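Accueil > Listes > Exploitation et infrastructure > Archives > Octobre

Re: [exploitation] Faut-il vraiment migrer la supervision ?

Par Chiharu Onishi, octobre, 22 h 40

Temps de lecture : 6 minutes

Bonsoir à toutes et à tous,

Je réponds tard et je vais être longue, pardonnez-moi d'avance, j'ai relu trois fois le message ci-dessous avant de me décider à ouvrir l'éditeur. Il touche à une chose qui m'occupe depuis le printemps et sur laquelle j'ai changé d'avis au moins deux fois, ce qui me donne peut-être un peu de légitimité pour en parler (ou pas du tout, vous jugerez !).

> Bonjour la liste,
>
> Nous sommes une petite équipe et nous avons hérité d'une
> supervision montée sur Haslam il y a des années. Elle fonctionne,
> mais personne n'ose plus toucher aux règles d'alerte. La direction
> nous pousse vers Avex, avec un budget pour la migration et une
> échéance assez serrée. On nous demande de reprendre toutes les
> alertes à l'identique, « pour ne rien perdre ».
>
> Mes questions :
> - quelqu'un a-t-il fait ce passage, et avec quel outil de
> conversion ?
> - faut-il garder les deux systèmes en parallèle, et combien
> de temps ?
> - comment convaincre les collègues d'astreinte, qui sont
> franchement hostiles ?
>
> Merci d'avance pour vos retours, même partiels.

Merci pour ce message, vraiment, parce qu'il est posé clairement et qu'il contient, je crois, sa propre réponse dans les guillemets. « Pour ne rien perdre ». J'ai entendu exactement ces mots chez nous, à Skollska, en réunion de lancement, et j'ai hoché la tête comme tout le monde.

Un peu de contexte. Quand nous avons commencé l'inventaire, notre vieux Haslam contenait 2 491 règles d'alerte. Je donne le chiffre exact parce que je l'ai eu affiché sur un papillon au-dessus de mon écran pendant des semaines. J'avais prévu, comme vous, de les convertir toutes. J'avais même écrit un convertisseur, dont j'étais assez fière, qui lisait les fichiers de configuration, reconstituait l'héritage des modèles (ceux qui ont connu les modèles imbriqués de Haslam compatiront) et ressortait des règles propres au format Avex. J'y ai passé une bonne partie de l'été. Il marchait bien. Il a été testé, documenté, relu par un collègue très patient.

Et puis, un matin, pour vérifier les résultats, j'ai voulu comparer les deux systèmes sur l'historique des déclenchements. Simple contrôle de cohérence, je pensais y passer une heure avant le déjeuner. J'ai donc sorti la liste des règles qui ne s'étaient pas déclenchées une seule fois depuis le début de notre historique. Il y en avait 1 187.

Je me suis rassise. J'ai relancé la requête en me disant que j'avais raté une jointure. Même résultat. Certaines surveillaient des machines éteintes, d'autres des partitions qui n'existaient plus depuis le changement de baie, d'autres encore un service d'impression dont plus personne chez nous ne savait dire à quoi il servait. Mon beau convertisseur les traduisait toutes, fidèlement, avec leurs commentaires.

Attention, je ne dis pas qu'une alerte muette est une alerte inutile. C'est le premier piège et j'ai failli tomber dedans, dans l'autre sens cette fois. Une règle sur l'expiration d'un certificat racine peut très bien se taire pendant des années et vous sauver une nuit de décembre. Nous en avions plusieurs de ce genre, et si j'avais tout supprimé d'un coup de requête, comme j'en ai eu très envie cet après-midi-là, nous les aurions jetées avec le reste.

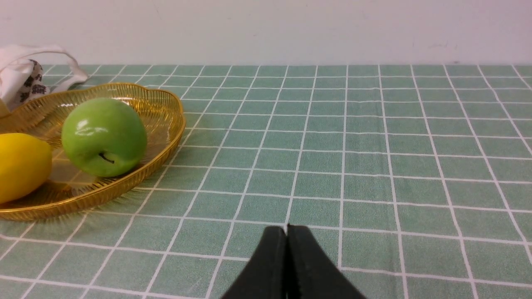 Ce que nous avons fait à la place est assez bête. Nous avons pris chaque règle et posé la question suivante à l'équipe d'astreinte : si ceci vous réveille à trois heures du matin, que faites-vous ? Si la réponse était un geste précis, la règle restait et le geste était noté à côté. Si la réponse était « je regarde et je me recouche », la règle devenait un simple graphique. Et si la réponse était un silence gêné, on la mettait de côté dans un fichier, avec une date de relecture.

Je ne vais pas vous raconter que ça s'est fait dans la joie. Les premières séances ont été pénibles. Chaque règle avait son histoire, un incident, un client mécontent, un ancien collègue qui l'avait écrite un soir de fatigue, et supprimer la règle revenait un peu à dire que l'incident n'avait pas compté. J'ai fini par ajouter une colonne « pourquoi elle existe » au tableau, et ça a beaucoup aidé, les gens acceptaient mieux de laisser partir l'alerte une fois l'histoire écrite quelque part. Nous avons d'ailleurs gardé ce tableau, il est devenu la meilleure documentation de notre infrastructure, ce qui en dit long sur l'autre.

À l'arrivée, il nous reste 43 alertes capables de réveiller quelqu'un. Le reste est en graphiques, en rapports hebdomadaires, ou à la corbeille. Et le convertisseur ? Il dort dans un dépôt. Je ne l'ai jamais utilisé en production. Quarante-trois règles, ça s'écrit à la main en quelques jours, et c'est même agréable parce qu'on comprend ce qu'on tape.

Je réponds maintenant à vos trois points dans l'ordre, puisque vous avez eu la gentillesse de les séparer.

Sur l'outil de conversion : je peux vous envoyer le mien en privé si vous y tenez, il n'y a rien de secret dedans. Mais je vous conseillerais d'en utiliser seulement la première moitié, celle qui met à plat l'héritage des modèles et produit un tableau lisible. Cette partie-là m'a rendu un vrai service. La génération des règles Avex, laissez-la de côté, au moins tant que vous n'avez pas fait le tri. Faites aussi attention aux plages horaires : Haslam applique celles du modèle parent quand celles de l'enfant sont vides, et si on ne le sait pas on croit qu'une règle est active la nuit alors qu'elle ne l'a jamais été. J'ai perdu deux jours là-dessus.

Sur les deux systèmes en parallèle : oui, sans hésiter, nous l'avons fait pendant six semaines. Avec une précaution, un seul des deux a le droit d'appeler les gens. Au début nous avions laissé les deux envoyer des notifications, et au bout de trois nuits l'astreinte recevait tout en double et ne lisait plus rien. Nous avons donc coupé l'envoi côté Avex en gardant un journal, et chaque matin quelqu'un comparait le journal aux appels de la nuit. Quand les écarts sont devenus explicables (je n'ai pas dit nuls !), nous avons inversé. Fixez la date d'extinction de l'ancien dès le départ et annoncez-la. J'ai connu chez Jernum, mon employeur précédent, une période « transitoire » qui durait encore à mon départ, et les deux consoles ouvertes côte à côte faisaient partie du décor au même titre que la plante verte.

Sur les collègues hostiles : je me permets d'être un peu directe. À mon avis ils ont raison de se méfier. Si vous reprenez tout à l'identique, ils auront les mêmes réveils, avec une interface qu'ils ne connaissent pas et des raccourcis clavier à réapprendre. Qu'est-ce qu'ils y gagnent ? Chez nous, l'humeur a changé le jour où l'on a cessé de parler d'Avex pour parler des nuits. Les mêmes qui soupiraient en réunion sont venus me voir avec des listes de règles à supprimer, parfois très longues, et il a même fallu en retenir un ou deux.

J'ajoute une chose que votre direction n'aimera peut-être pas entendre. Une fois le tri terminé, nous nous sommes sérieusement demandé si nous avions encore besoin de migrer. Avec 43 alertes propres, Haslam s'en sortait très bien, il n'était plus lent, la console se chargeait sans qu'on ait le temps d'aller chercher un café. Nous avons quand même basculé, pour des questions de support et parce que la licence était signée, et je ne le regrette pas trop, les graphiques sont plus confortables. Mais si on m'avait posé la question avant la signature, j'aurais sans doute demandé une année de plus. Si rien n'est signé chez vous, faites le tri d'abord, sur l'ancien système, tranquillement, et regardez ensuite. Le travail ne sera perdu dans aucun des deux cas.

Quant à l'échéance, essayez d'obtenir qu'elle porte sur le tri et pas sur la bascule. J'ai présenté ça à notre chef de service sous la forme d'un tableau très sommaire, nombre d'appels par nuit avant, nombre d'appels par nuit après un premier essai limité à un seul site, et il a accordé le délai dans la réunion même. Je peux aussi vous passer le modèle, il tient sur une page.

Voilà, je m'arrête, il est tard et j'ai promis de ne plus écrire à la liste après minuit depuis l'épisode des en-têtes MIME, dont les anciens se souviennent. Si d'autres ont gardé leurs règles telles quelles et s'en portent bien, je serais sincèrement curieuse de les lire, notre cas n'est qu'un cas. Et donnez-nous des nouvelles dans quelques mois, même mauvaises, surtout mauvaises d'ailleurs.

Bien amicalement,

Chiharu Onishi
Équipe exploitation, Skollska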